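Clearing the table: where arms stand this winter

The household chore trials at Gesteldale went on through December, and the bench notes have now been circulated. The question was a narrow one: can a single arm with a two-finger gripper clear small crockery from a wooden table at a speed and failure rate that a canteen or a sheltered flat would put up with? On current evidence, not yet.

The control software was Clondo, running a policy trained on 2,000 demonstrations of picking up and setting down. Testing comprised 885 attempts, split unevenly between bowls, cups and flat plates. Plates were dropped from the programme after 400 attempts, as the fingers could not get under the edge without a lip to work against.

Bowls were taken by the rim, one finger inside and one outside. The approach is simple on paper. It depends on the height of the rim being judged correctly, and pale crockery on pale wood leaves little contrast to judge by.
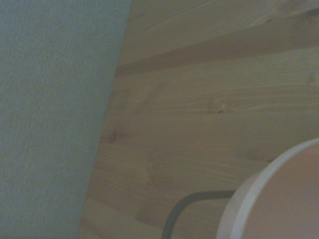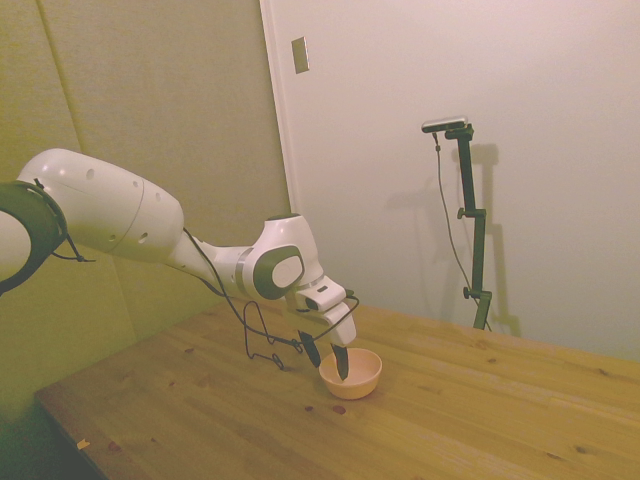
What went wrong

Failures fell into 3 groups. The largest was the inside finger landing on the rim and tipping the bowl. Next came a good grip followed by a slip during the lift, mostly with glazed ware. The remainder were stoppages, where the arm held its position and waited for a reset.

Þórey Bisgaard, who wrote up the notes, recommends softer fingertips and a slower final descent before any more training data is gathered. The Dinder kitchen trial stays on hold until both have been tested. Hallgrímsson will lend a second set of crockery, with heavier bases.

Stacking and wiping down are outside the present work.

Last updated: Saturday, 16:40

Comments

pelham_r: Were the bowls empty throughout? Ours come back with porridge set in them.

Marit: Same slip problem here with glazed mugs. Rubber sleeves helped for a week, then went shiny.

J. Oddy: Would like to see the time per bowl. A slow arm is fine overnight, less so at lunch.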